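Notes from the shared store room

The year is nearly over, and I promised Meron Ejigu that I would write something for the newsletter about the shelves before we all go away. I have been looking after the store room on the Ratus side of the building since March, and many of you have asked me the same question: where do the cleaning cloths go now? Some of you asked it more than one time, and that is fine.

The old way was one big carton on the floor. Everybody put in, everybody took out, and at the bottom there was always a cloth that had been there since the Yusof office moved away. Cúc Lại and I emptied it together in two evenings. We kept 27 cloths and the rest went to the textile collection. 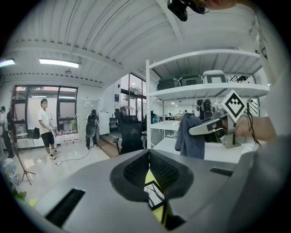

Cloths should be folded before they go back on a shelf. I know it is a small thing, but a folded cloth takes little space and you can see at once which size it is. Fold it in half, then in half again, and put the folded side to the front. The white metal shelving is open at the sides, so a crumpled cloth like the gray-blue one will slide or hang over the edge if you only push it in. The bins on the top shelf, the two dark green ones and the white one with the gray lid, please leave where they are — Melati Lau is still making the list of what is inside.

Cloths that need washing do not go on the shelves at all. Give them to Syahrul Yeoh or leave them in the bag behind the door, and they come back after the next wash.

We still need shelf labels. Borghild Løken has offered to print them, in English and in large letters. If you have a wish for the wording, write to her before the holidays are finished.

29 December 2025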